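Home Posts Clubs Search Log in

Hélder Salgado
04/04/2021 · 3 min read

1/ OK so people keep asking what the robot club does all evening, and the answer this term is: we're trying to get a robot arm to put a desktop PC together. Parts in, case shut, done. That's the dream anyway!

2/ Project name is Pirnus. Don't ask, it was voted on. We're up against Stovell (very good, very smug, lovely people) at the Hasenen meet, and the task list has 20 steps on it. We can do 4 of them without anybody holding their breath.

3/ Biggest lesson so far – the fixture matters more than the code. I spent most of January tuning grasps and got almost nowhere. Then Ninh printed a tray with a proper slot for every part and suddenly I looked like a genius. Drive stands up in its blue caddy, CPU gets its own little pocket, RAM lies flat in a long slot. 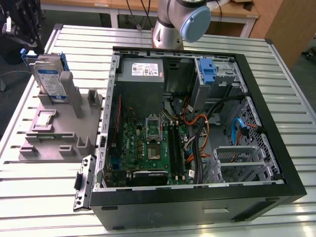
WHAT'S NEXT

4/ CPU first. Socket bracket up, chip in, bracket down. The chip is tiny and the pins in the socket scare me, so we practice on a dead board from the junk pile before we go anywhere near a good one.

5/ RAM after that. You have to push way harder than feels polite, and the arm has to know when to stop. Our force limit is a guess right now (I'll post numbers when they're less embarrassing).

6/ Then the drive, and then cables, which I'm dreading. A cable never sits the same way twice! Stovell says they have a trick for it and of course they won't tell us.

7/ We've logged about 300 practice runs and I want a lot more before the meet. If you're in the club and have a free evening, come run the arm for a bit. We've got 12 people on the list and the same three always show up – you know who you are, thank you, I owe you pizza.

8/ Also, whoever took the good screwdriver, please bring it back.

Get new posts by email. You can unsubscribe any time.
This site uses cookies. Accept | Settings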